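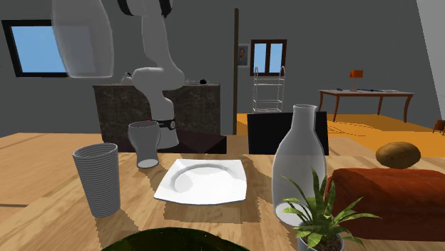 Can a robot arm clear a dining table yet?

Posted by Oliwia Nowicki, 2022-07-17

My mother is 81 and has bad wrists. Setting the table and clearing it is the chore she complains about most, more than laundry. My brother keeps sending her videos of robot arms and says she could have one bolted next to the table by next year. She lives in a small house in Markdale with an open kitchen and dining area, so there is space for something.

What I want to know is whether any of this works outside a video. The job would be a few glasses and plates, maybe a water carafe, from the table to the counter and back. No cooking. Is there anything a normal person can buy, and would it break everything she owns?

Florante Yap

No. Get her a cart with wheels. My aunt has one and she loves it.

Consolacion Pangilinan

I work on test setups for arms in a packing shop, so this is close to what I do, though we handle boxes and not dinnerware.

The short version is that picking up one known cup from a known spot has been solved for years. Clearing a table somebody just ate at has not. A lot of the work is done in simulation first, in rendered rooms like the one at the top of this page, and even there a table like that is a fair amount of trouble. The clear glass and the carafe are the hard ones. Depth cameras often see straight through glass, so the arm gets a bad idea of where the side is. The plant leaves in front of the bottle don't help either. A ribbed cup is easier to locate because the ridges give the camera something to look at.

Plates are a different problem. A flat plate lying on wood leaves very little room for two fingers to get under the rim. People slide it to the edge of the table first without thinking about it. You can program that, but then it has to know there is nothing in the way.

On our own line we ran 2330 picks of mixed items last July and had 59 drops. For cardboard that is fine. For your mother's glasses it is not.

Cost is the other thing. The arm is only part of it. You also need the gripper, cameras, a solid mount, and somebody who will come out when it stops. I would not put one beside a person with weak wrists who may have to reach past it.

Dindo Marquez

Agree with most of that, but suction cups do ok on plates if they are clean and smooth. Not after dinner though. Sauce kills the seal.

I tried a hobby arm at home for 7 weeks. It could move a plastic tumbler from one side of the table to the other if I put the tumbler on a piece of tape. If I moved the tape I had to teach it again. My kids thought it was great, my wife wanted the table back.

For now I'd go with the cart, plus lighter cups with handles. Ask again in a few years.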